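Wrist and head views disagree on cloth pose after base motion
Posted by Feven Lemma in Perception, November

I run a tidy-up planner on Drosgate. The target is a white cloth. Its pose from the head view is stable, but once the base moves, the wrist estimate lands 80 mm away. Views from one run, wrist first, then head:
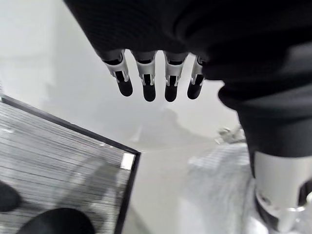
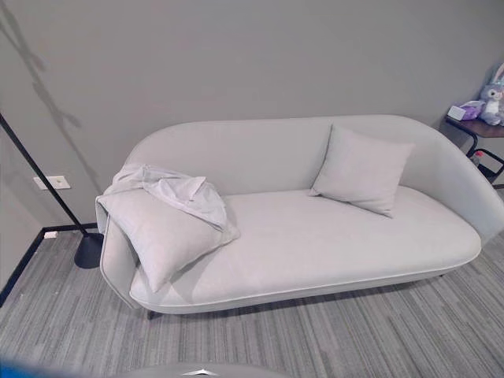

In the head view the cloth lies over the left pillow. Extrinsics were redone twice. Is this calibration or the fusion step?

Meron Dinsa
Fusion, I would say. Check the timestamps before touching the extrinsics again. Drosgate stamps on arrival by default, so a wrist message held up by 200 ms is matched to the wrong base pose. Set stamp_source to capture and log both clocks. Then drop any wrist estimate made while joint speed is above your blur limit - a smeared mask still gives a confident centroid.

tarn_5
Had the same on Rindura, restarting the node fixed it.

Meron Dinsa
A restart clears the queue, so the offset will come back under load. Keep the queue length at 2.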